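Two arms, one table and a lot of tea at Vonthorpe

We've got news from the shared workshop at Vonthorpe! Our two-armed table-laying build, Tawhiri, now has a simulated twin, so we can try things out on screen before we risk the real crockery (mine, mostly).

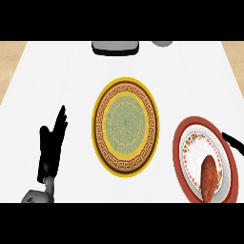

Mohsin Paracha has been sorting the gripper timing, which took him 3 evenings and a fair bit of muttering. We've done 203 practice runs so far and I'm happy with 105 of them – not bad for a bench build! Next job is the left wrist, as soon as the new bearings turn up. We're hoping to have both real arms going in October, so do pop in.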